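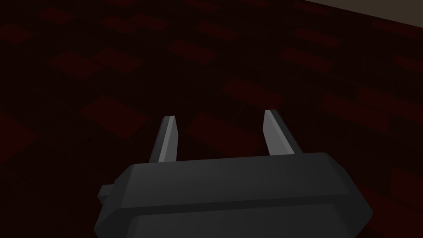
To: Flendville automation list
From: Glenys Bellamy
Date: 4/21/22
Subject: Re: Gripper budget, and do we buy the second arm at all?

Hello everyone,

Thanks for your patience while I got my head around the numbers. I've had a cup of tea and two goes at the spreadsheet, and I think I can finally answer Žydrūnas properly. His note first, so it's all in one place:

> On the budget, I'd like us to settle the gripper before we talk about
> the arm. Lepik have quoted for the parallel two-finger model and Dorna
> for something similar with a longer stroke. The difference is $700,
> and I can't tell from the brochures what we'd get for it. Could we
> try both strokes in the simulator before anyone signs anything?
>
> Also, has freight been included? Last time it wasn't.
>
> Žydrūnas Lill

Yes to the simulator, wholeheartedly! We already pay for the Grultusero licence and it seems a bit daft to be guessing from brochures when we can drive a two-finger gripper about a model room for nothing but electricity and somebody's afternoon. I'd want the rooms to be properly varied too, with different floors and furniture and some dim corners, as the place we're fitting out is hardly a tidy white lab (those of you who've been down the back end of the building will know what I mean).
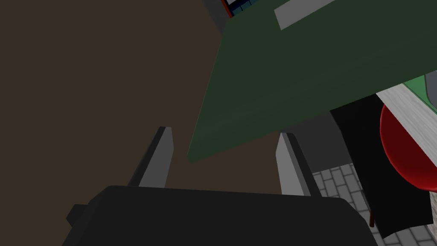 Žydrūnas wrote back to me separately that he'd still rather hold the order over to January, when the new allocation comes in, and that he worries simulated hours make us too confident about clearances around furniture. He'd like a line in the budget for bench testing with real fingers, even if it comes out of the arm money.

I think that's fair, and I've put it in. The way it stands now, there's $300 for spare fingertips and pads, $90 for the adaptor plate, and 20 hours of bench time that I've costed at our internal rate. Freight is in there this time, with insurance, and I've asked both suppliers to confirm it in writing. Dorna have replied. Lepik haven't yet, but their fellow was very helpful on the phone and I'll chase him up.

Where I'm less sure is the stroke. A wide opening is lovely to have until you need to get in beside something, and then you're wishing for the narrow one.
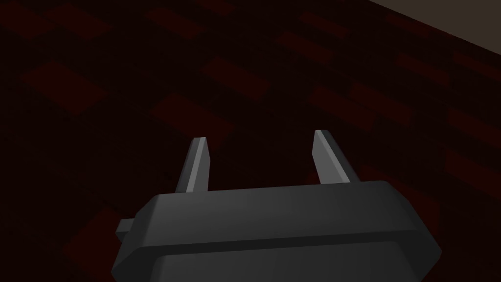 So my suggestion is that we write down the objects we need to pick up, with their widths, before we argue any further over the $700. If everything on the list fits the Lepik, we buy the Lepik and put the difference towards bench time. If even a couple of the everyday items don't, I'll happily go in to bat for the Dorna.

Could you each send me your widths in millimetres, please? Measure across the narrowest part you'd be content to have it grab, and let me know if it's squashy. I'll collate the lot and send the revised sheet round to the list.

The second arm I've left as a separate line, unfunded for now. I know some of you will be disappointed, and I'm a little disappointed myself, but I'd sooner have one arm with decent fingers and a spare set in the cupboard.

Warm regards to all,
Glenys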